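The Case Against the Educational Label

Walk down the toy aisle of any big store and try to find a game that doesn't claim to teach something. I tried it in August, with a niece's birthday coming up, and gave up somewhere past the jigsaw puzzles.

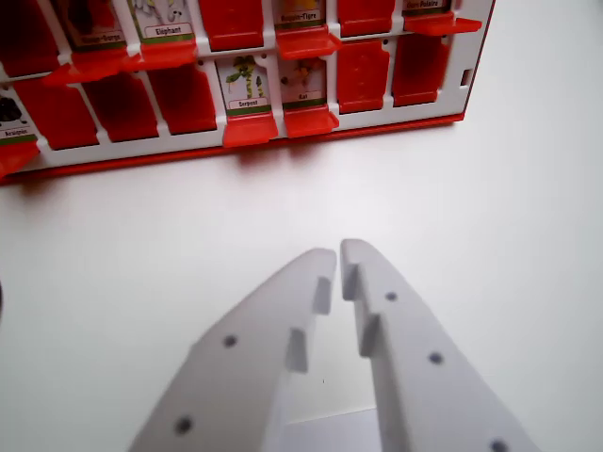

Everything builds skills now. A memory game is "early cognitive training." A box of blocks comes with a leaflet on spatial reasoning. Guessing games, which my generation played on the living room rug for the simple pleasure of beating a sibling, are sold as a course in deductive logic. A card set from a company called Grevska had 8 separate "learning outcomes" printed on the back, in type larger than the rules.

I don't doubt that children learn things from games. They learn things from puddles, too. What I doubt is that anyone at these companies has checked whether the child who plays the $30 version learns more than the child who plays the cheap one, or who plays nothing and pesters the dog. I wrote to two of them and asked. Clirkden sent me a brochure. Wideck thanked me for my interest in their family of products.

The brochure did mention a study. It ran for three weeks, there was no comparison group, and the parents filled in the forms themselves. Over 60 percent of them said they had noticed their child "thinking more strategically." I would say the same if I had just paid for the thing and somebody handed me a form.

Friends tell me this is harmless. Parents like to feel good about a purchase, the kids get a game, and where is the damage? I used to think so. But the label changes how the adults behave once the box is open. I have watched a father stop a round of a guessing game to ask his daughter why that was a good question. She was five. She had asked it because she wanted to win, and after the second little interview she wanted to go outside.

A game somebody is grading is homework – and children spot homework very quickly. They also notice when a grown-up is playing badly on purpose and when a grown-up is really trying. I have never seen either one discussed on the back of a box.

There is a money side to this as well. A parent who is short of cash should not have to stand in a store wondering if the plain deck of cards will leave a kid behind. That worry is being sold along with the game, and I think the people writing the copy know it.

I bought my niece the noisiest thing on the shelf. It had no outcomes listed. Her mother has not forgiven me.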